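The gripper that costs more than the arm

Skuludon wants you to believe that the hand is the whole story. Its new two-fingered gripper arrived at the Jokitz repair depot in August with a 48-page manual, a carrying case lined with foam and a price tag of £4000, which is a good deal more than the depot paid for the second-hand arm it was going to be bolted to. The brochure promised "human-level handling of delicate electronics". I have watched enough humans handle delicate electronics to wonder if that was meant as praise.

Jokitz strips old servers for parts. Memory, processors and power supplies come out, get tested and go back on sale. The work is dull and hard on the wrists, and Gilang Lubis, who runs the bench side, has been trying to hand some of it to a machine for two years. His first attempt used a suction cup. It picked up processors nicely until it met one with old thermal paste on it, and then it picked up nothing at all.

So this summer he set up a proper comparison. On one side was the Skuludon, with force sensing in both fingers and its own controller. On the other was the Grajales, a plain parallel gripper that opens, closes and has very little else to say for itself. Both went on the same arm, with the same small camera at the wrist and the same software, a package called Nida that the depot already used for sorting screws.

The test was simple to write down. Find the processor in an open socket, lift it by its edges, put it in a tray. Do it again. The retention frame had been opened by hand beforehand, a detail that tends to go missing when people show the clips at trade fairs.

Over the month the two grippers made 1631 attempts between them. Of those, 1581 ended with a chip in the tray. Skuludon's sales people have been quick to repeat that figure, and it sounds splendid until you ask what happened the other 50 times. Lubis keeps the answer in a drawer. Most were harmless: the fingers closed on air, or the arm stopped itself and waited for help. But several left bent socket pins, and a board with bent pins goes in the scrap bin. A person on the bench ruins one now and again too. The depot has never kept a proper count of those, so the machine is being measured against a memory.

The more awkward finding was how little separated the two grippers. Lubis had expected the force sensing to earn its keep. On clean boards, he says, he could not have told you which hand was fitted without looking at it. Where the dearer one did better was on boards sitting slightly skewed in their cases, when it would feel a finger touch the frame and back off. The Grajales just kept going.

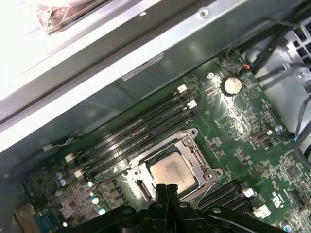
Aisyah Manurung, who wrote most of the code for the trial, thinks the argument about fingers is the wrong one to be having. "We spent three days swapping hands and one afternoon moving a lamp," she told me. "The lamp made more difference." Bare metal throws glare straight back into a wrist camera, and Nida would sometimes decide that a shiny coin battery was the thing it had been sent to fetch. Once the light had been turned to face the wall, it mostly stopped doing this. A lamp costs less than either gripper, and I have yet to see one with its own stand at a trade fair.

Then there is room to work. Both hands are bulky next to a processor, and with the fingers down in position the camera loses sight of part of what it is meant to be gripping. Skuludon says its controller makes up for this by touch. Manurung's view is that it does so slowly, and that a smaller hand would have been the better answer – though a smaller hand is harder to sell at that price.

I asked Lubis which one he would buy. He has sent the Skuludon back and kept the Grajales, for now, on the boards that sit straight. The crooked ones still go to the people at the far bench, who get through them before lunch.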